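Teaching by Hand: Progress Report to the Hevis Fund
Kelville Workshop, May 5, 2022
Prepared by Daryna Melnychuk
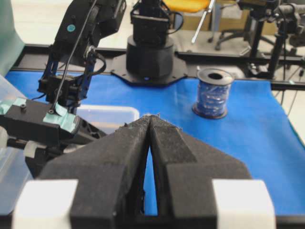 View from the wrist camera at the ribbon station, with the ribbon spool on the blue cloth.

Dear all,

You asked for a shorter report than last time, with fewer graphs. I have removed every graph. I can't promise the rest.

Where we stand

The grant pays for us to find out how many times a person has to show a robot a household or packing task before the robot can do a passable version of it alone. The plan called for 300 good demonstrations by the end of the funding period in July. We have 140. On paper that is a little under half, with well over half the time gone, and I would like to walk you through the gap before you find it yourselves.

The first stretch of the project went into the hand controls. The operator sits to one side and moves a pair of handles, and the arms on the table copy the motion. When we wrote the proposal we assumed the copying would be good enough out of the box. It was good enough for waving. For picking up anything smaller than a loaf of bread, the lag made people overshoot, correct, overshoot the other way, and then say things that the microphone also recorded. We have since turned the microphone off.

The lag is now short enough that new operators stop mentioning it after their first session. That took longer than planned, and it accounts for most of the shortfall. The remainder is my scheduling.

The tasks

We proposed four tasks and are working on two. Putting things into containers is the easy one, and it supplied most of the 140. The ribbon task is the other. The operator picks up a spool of curling ribbon, carries it over and sets it down upright at a marked spot. It sounds like nothing. A spool is happy to be picked up and very unhappy to be put down, and a good share of the early attempts finished with it rolling toward the edge of the table while an expensive machine pointed at where it had been.

We changed two things. Operators are now told to come in low and slow, and to wait a moment before opening the fingers. We also stopped throwing out the runs in which the spool wobbled and was then steadied. Sydorenko, our partner on the learning side, had been asking for those from the start, on the grounds that a robot which has only ever seen perfect placements has no idea what to do about an imperfect one. I argued against it for two meetings. They were right, and they have been very decent about it, apart from the mug.

The two tasks we haven't started are folding a napkin and closing a zippered bag. I would like to keep the napkin and drop the bag. We tried the bag informally one afternoon, by hand control, with our best operator, and the less written about that the better.

Operators

We have trained 13 people so far. The spread between them is wider than I expected. Some are comfortable within the hour. Others fight the handles for a week and then are suddenly fine, and a couple were never fine and now do the labeling, where they are excellent. Experience with video games helps less than everyone who plays video games told us it would.

The thing that does help is looking at the wrist view early. Beginners watch the table directly, over the top of the arms, and judge distance badly. Once they learn to check the wrist view for the last bit of the approach, their grasps get cleaner and their sessions get shorter. We now teach that on day one. We used to teach it on day four, for reasons that I have looked for in my notes and can't find.

Equipment

The foam on the gripper fingers is a consumable, and we budgeted for it as if it were a permanent fixture. It grips well and it frays. The edges near the tips go first. We replace a pair when the operators start complaining, a standard I would like to improve on. Gunau has quoted us for a tougher foam and sent samples, which are tougher and also slippery. We have asked for a third kind.

Tape remains our main engineering material. I know the last review raised this. Proper clips for the cables have been designed, and they are waiting behind other jobs for time on the printer.

We lost 23 recorded runs to a full disk. The software carried on cheerfully as though it were saving them. It now refuses to start a run when space is low, and it makes an unpleasant noise, which I chose myself. Those runs aren't included in the 140.

Early results

Sydorenko trained a first model on the container task alone. It does the easy placements reliably and the awkward ones now and then. It has also picked up one operator's habit of pausing over the container before letting go, as if having second thoughts. We all know whose habit it is. She has asked that it be fixed before anything is shown in public.

There is no model for the ribbon task yet. I would sooner wait until we have a fuller set than send you a video of a spool leaving the table.

What we are asking for

No additional money. We would like your agreement to drop the zippered bag and move its share of the hours to the ribbon and napkin tasks. At the current pace of recording we can reach 300 by the end of July with three tasks. With four we can't, and I would rather say so now than in the final report.

We would also like to shift a small part of the travel line to gripper foam. Travel has been cheap this year, the arms being bolted down.

If you want to visit, please do. Guests are welcome to try the handles, and the spool is not breakable. We checked, repeatedly.

Daryna Melnychuk
Project lead, Kelville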